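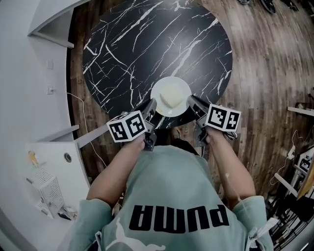 Seren Voyle wrote to ask how we clean the brass candlesticks at Ullstead chapel, as hers get green spots near the base and the wax never comes off fully.

First the wax. Do not scrape it with a knife. Put the candlestick in the freezer for 74 minutes (I set the kitchen timer, it is my habit) and most of the wax will break off with the thumb. What stays, you take away with warm water and a soft cloth.

For the green spots I mix lemon juice and fine salt to a thin paste. Rub lightly, rinse, dry immediately. If the brass has lacquer, skip the paste – it makes cloudy marks which you cannot repair at home.

Altar cloths are another matter. Wax on linen I press between two sheets of brown paper with a warm iron, no steam, and change the paper often. Arnar Kárason prefers to freeze the cloth also, but with old linen I am afraid for the folds.

Keep the polish cloths in a closed tin, and wash them apart from the linen.

Related tips
Storing hymn books in a damp room
Removing candle soot from white plaster
Oiling the hinges of an old pew door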